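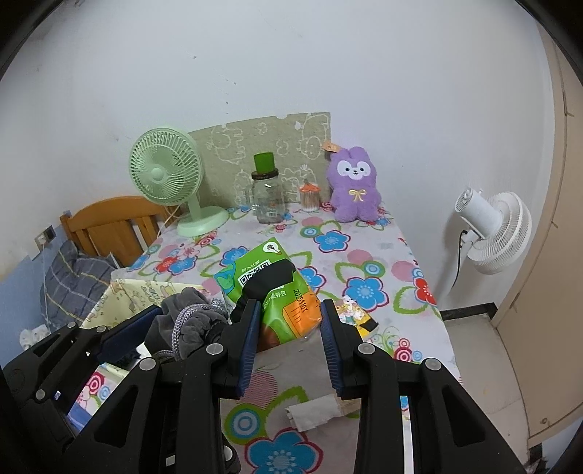 Thursday – snack table, sorting into pouches

Search this notebook
Search

Started at quarter past two, after the others left for the stores run. The aim for today was only to finish the small table by the wall, so that the parcels for the Dovitz weekend can go out in the same state as the list says. I write down what I did and also what I am not sure of, so Rami Issa can continue without asking me everything again.

The cloth with the flowers stays on. I know we discussed to take it off, but the colour of the packages is easier to see on the pale ground, and the cups in the next room have already taken the other table. Please shake it outside before you fold it, not over the sink.

Green and orange package. This one is printed in Chinese and I can't read it, so I did not write a flavour on the list. I wrote "green/orange, QR code on the face" and the stamp, which is 20251107. I don't know if the stamp is the day of making or the last day for eating. In our Nimri sheet there is one column for each and I left both empty, with the number put in the remarks. Rami, you said your neighbour can read the characters – please ask her before we decide where it goes. Until then it doesn't go in any parcel.

I tried the code with my phone and did not get a result. I had the package at an angle and the wrapping is shiny, so maybe it was the light of the ceiling. Try again near the window, with the package flat.

Grey drawstring pouch. It is the dark one with the thick braided cord, grey and white. I like this cord, it is easy to open also with cold hands, but when it is pulled hard the fabric gathers so much that you must work at it with two fingers. For the older people in the group I would make the loop longer. I weighed what we plan for one pouch and came to 700 g, which is more than I expected. Two pouches make 1400 g, and this is already the limit that Fancombe gave us for one day bag. So either the tins come out or we give the second pouch to somebody else to carry. My opinion is to take out the tins.

Pale yellow container, the fabric one with cartoon prints. I use it for everything that is waiting for a decision. It is soft and spreads over the side of the table when it is not standing well, and I lost some time to push it back. If it stays in use, put a piece of cardboard in the bottom. There is a good piece behind the paint shelf, please don't cut the new one.

Order of work which was good for me:

1. Read the stamp first and write it down, before anything is put in a pouch.
2. Lay the pouch on the left and the package directly beside it.
3. Crisp things last, on top.
4. Pull the cord only once, at the end.

The list has 49 lines now. I finished the first page and six lines of the second. The Skunis labels are too wide for the narrow packages and they lift at the corner after a while. I cut one lengthwise and this was better, but it is slow work. Is there money left for the smaller size? I will look in the July receipts what we paid last time.

Stopped at ten to five. Scissors are in the drawer, the scale is switched off, the key is on its hook.

For next time: question of the stamp, cardboard for the yellow container, longer cord. Also more tea, we have nearly none.

2 comments · 0 shares

Contact the workshop | Back to top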